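Trundale Recorder: frequently asked questions

What does Trundale do?
Trundale reads the streams from a pair of hand-held grippers, lines them up in time and writes them out as episodes that a training script can load. It does not train policies and it does not drive an arm. For that you need Lollden or your own controller.

Which streams are recorded?
Head camera, jaw opening for each hand, and the pose of any gripper that has a marker plate fitted. Each stream keeps its own clock. Resampling happens on export, so you can change the rate later without recording again.

Can I record a two-handed task if only one gripper has markers?
Yes. Set the other hand to "camera only" in the session file. Its pose is then estimated from the head view and is noisier, so the exporter marks it with a lower confidence value.
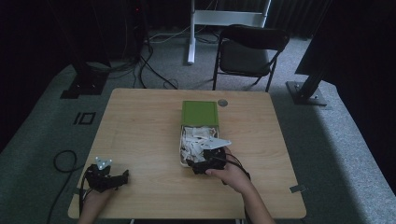
Paper scraps in an open tin, with a marker plate on the left gripper.

Why does the pose drop out when I reach into a box?
Usually the lid or your own wrist is hiding the markers. Gaps shorter than 210 milliseconds are filled in. Longer gaps are left empty and listed in the log. Turning the box a little often helps more than changing the filter settings.

Thin or crumpled objects are not segmented properly. Is this a bug?
No. The default perception model, Pearce, was tuned on solid items. Paper and cloth tend to be merged into one mask. Version 14 has a setting called split_thin, which is slower but keeps pieces apart in most cases.

How long can an episode be?
The limit is 3000 samples per stream. Anything longer is cut into parts with matching numbers.

Do both grippers need to be plugged in before I start?
Yes. The session will not open until both have answered. If one times out, unplug it, wait 2 seconds and try again.

Can I import old Steritz files?
Yes, with the import command. Jaw values are rescaled but camera settings are not carried over, so enter those by hand.

Who do I contact about a fault?
Send the log and the session file to Stuart Kershaw through the support form.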